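October
Kitwood Robotics Course Office

Session 2: Packing a Box with Two Grippers

Students work in pairs, one gripper in each hand. The Skoryk task list has 21 objects – begin with the tape roll, then the sponge block. Keep the yellow box open and within reach of both tools.
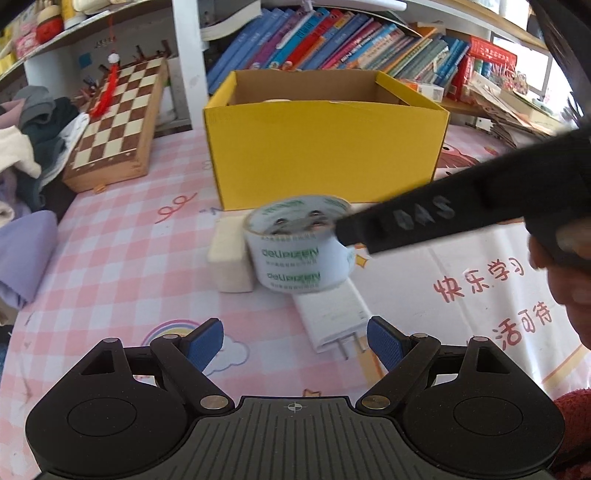

Before You Submit

Each pair uploads its recordings to the Gevia folder by Friday. Files must be named by pair and task number. A written report of no more than 500 words is also required.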